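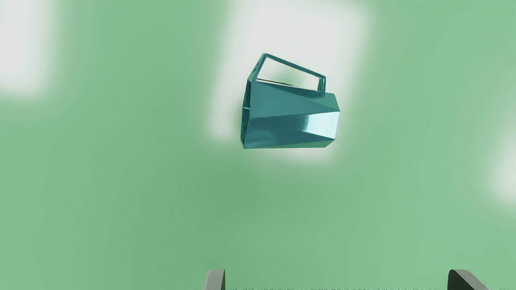
Why do so many people reach for the same mug every morning?

Mostly it comes down to weight, the size of the handle and the way the rim meets the lip, though few owners would put it in those terms. They say it feels right and leave it there.

Florante Tagle has been making mugs in Stoldale for long enough to have heard every version of that answer. His workshop, Baluyot, takes up the ground floor of a former feed store near the rail yard. The kilns are at the back, where the loading door used to be, and the shop is at the front. Last year the workshop sold 2,053 mugs. The year before it sold 2,110, and Tagle puts the difference down to a kiln that was out of service for most of December.

He began with bowls. Customers liked them, bought one and did not come back. Mugs were different. People broke them, lost them at work or gave them away, and then they wanted another just like the last one.

"A bowl sits in the cupboard," he says. "A mug gets used before you're awake. If it's wrong, you know it before you know anything else."

Getting it right is slow. A mug with thick walls keeps coffee warm longer once the clay has heated up, but it also takes more heat out of the first pour. Thin walls are pleasant to drink from and chip more easily. The handle has to clear the knuckles, and hands vary a good deal. Baluyot offers 2 handle sizes for that reason, and the larger one outsells the smaller by a wide margin, including among people with small hands.

The shop's best seller is called the Winico. It is a plain, straight-sided mug with a flat base and a rim that turns out slightly. Tagle drew it in an afternoon and then spent some 3 years changing it. The early ones were too tall and tipped over in dish racks. Later ones had a foot that held water in the dishwasher and spilled it on the floor when the rack was pulled out. He still keeps a shelf of these failures in the office and drinks from them himself.

Glaze brings its own problems. The colors people admire in the shop are often not the ones they take home. Bright pieces get picked up and turned over, and then the customer goes to the register with a gray one. The exception is Zelodon, a dark green that Tagle had planned to drop until a local café ordered it for every table.

He doesn't give much advice on buying a mug. Pick it up with the hand you drink with, he says, and hold it as though it were full. Then put it down, walk around the shop, and see which one you go back to.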